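Teaching by hand at Hencombe
April 2026

The Hencombe workshop collects demonstrations for the Velero project, and the lead operator there has recorded 900 of them. Most are household jobs: opening, folding, putting away.

"You move the arm the way you'd move your own," she says. "The first week you fight it. After that you stop looking at your hands and watch the fingers on the robot."

A working session lasts 20 minutes, then she takes a break. She used to go longer, but the recordings got sloppy toward the end and had to be thrown out.

Cardboard is harder than people expect, she says. Flaps spring back, and an old carton bends in places a new one doesn't. She prefers the old ones. "If it only ever sees clean boxes, it learns clean boxes."

She approaches from above and brings the fingers down close to the gap between the flaps before she touches anything. "I slow down there. If I rush, the recording shows rushing, and that's what gets copied."

Does she ever guide the arm directly, by pushing it? Sometimes, for simple reaches. For anything with fingers she goes back to remote control - pushing a wrist tells the fingers nothing.

She deletes fewer takes than she did in August. A small fumble that gets corrected is worth keeping, in her view.

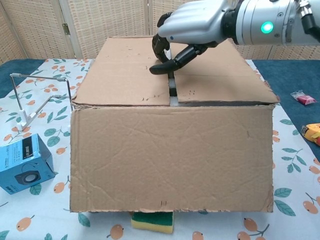

What comes next

Three new operators start training on the box task this spring.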